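Skenda post team - minutes, February 14, 2024

Present: Firouzeh Alipour, Urs Frei, Fatemeh Zarei, Crisanto Catacutan (by phone, dropped twice)

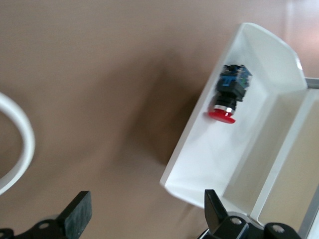 Cikimeo spot first. Client wants the bottle shot redone, liquid sim too thick, reads like glue. Urs to rerun with 1000 frames cached, not the full lot. Fatemeh asked what the hero button should look like in shot 30 - agreed on a red mushroom cap like the one on the switch in the white bin, slightly flat, catches light on the rim. Current model is too round. Firouzeh will send Urs notes on the shader.

Render farm. 2891 frames left in queue, most of it Fallahi. 2 nodes down again. Crisanto says licenses, Urs says fans. No decison. Crisanto to check logs.

Fallahi titles. Version with the grain approved. Gholamreza Jafarzadeh still owes us the sound mix, Fatemeh chasing.

Istenent award entry. Deadline is July, category is animated commercial under a minute. Firouzeh wants to enter the skating dog, Urs prefers the train. Vote next time. Entry fee not in budget, needs sign off.

Showreel - old one still on the site, has the wrong logo at the end. Fatemeh to swap it out and reupload teh short cut.

AOB: rigging docs out of date. Whoever touches the face rig next updates them.

Next meeting same time, small room.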